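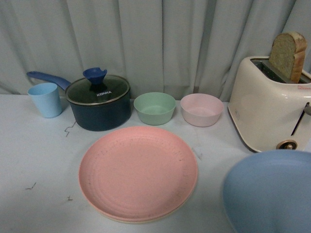
Setting a small table: a talk with Saadet Demirtaş

May
By Duygu Kılıçarslan

Saadet Demirtaş has taught people how to set up a first kitchen for nine years. Her evening course in Tukmont is meant for those who leave their parents' home, or who come from another country with one suitcase. I was such a person myself, so I had many questions for her. We met at five in the afternoon, when the course room was still quiet, and she made tea before she let me ask anything.

I wanted to know first why she gives so much time to the table and so little to recipes. "Recipes they can find everywhere," she said. "But a person who has no place to put the pan will not cook. He will eat standing, from the paper bag." She told me that her own mother kept a house with 2 rooms in Taşdemir, and that the cooking, the homework and the sewing were all done on one table. Everything had to go back to its place before the next thing could begin.

The table of her mother came from her grandfather, who built it in 1948. Saadet still has it at home. She does not bring it to the course, she said, and she looked a little shocked that I asked.

Her students begin with very few things. One cup, one pan with a lid, bowls, plates, and something for the bread. They must live with these for a month before they buy more. I asked if people complain about it. "Of course they complain. Kaan complained every evening." Kaan Uysal, a former student who now helps her with the course, was putting chairs in order behind us. "I wanted a frying pan," he said. "I still think I was right."

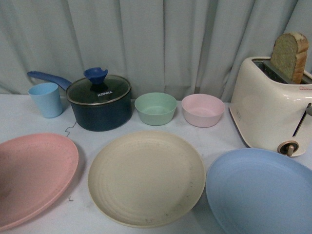 Colour is a subject on which Saadet has strong opinions, and she came to it without my asking. She does not like when everything is white, and she does not like a full set in one colour either. For her it is better that each thing has its own light colour, so that a tired person can find it quickly. The pink bowl is for fruit, the mint one is for whatever is left from yesterday, and after a week the hand goes to the right one by itself. The saucepan may be dark, she said, because a pan has a hard life. She likes the glass lid on it very much, as her students lift the lid too often and let the steam out. "With glass they can look and be calm."

Then we spoke about the order on the table. Her rule is that the tall things live at the back and the plates are in front, where the person sits. Bowls stand next to each other in the middle. The handle of the pan should point to the back – this she repeated two times, and Kaan repeated it too, from the other side of the room. When she was a young mother she once caught a handle with her sleeve, and the soup went on the floor and on her foot.

The toaster is the only thing about which they do not agree. Kaan wants it at the end of the row, because a thick slice is difficult to take out when other things stand close on both sides. Saadet would give up the toaster completely. "Bread can be made warm in a pan. My mother never had such a machine." "Your mother also had no frying pan?" Kaan asked. She had one, it seems, and Saadet changed the subject.

Before I left, I asked her what people should buy when the first month is over. She thought for a long time about it. Most of her students say a second cup, she told me, and she finds this a good sign, as it means that they expect a guest. Firdevs Sarıgül, who took the course last winter, bought a big serving dish instead and had nowhere to put it. It stood on her bed during the day and on the table during the night. "She was very happy with this dish," Saadet said. "So what can I say to her?"

The next course begins after the summer. It has no fee, but the students are asked to bring their own tea towel.

Contact: Tukmont Evening Courses, office of Dindo Fajardo | © Tukmont Evening Courses | Back to top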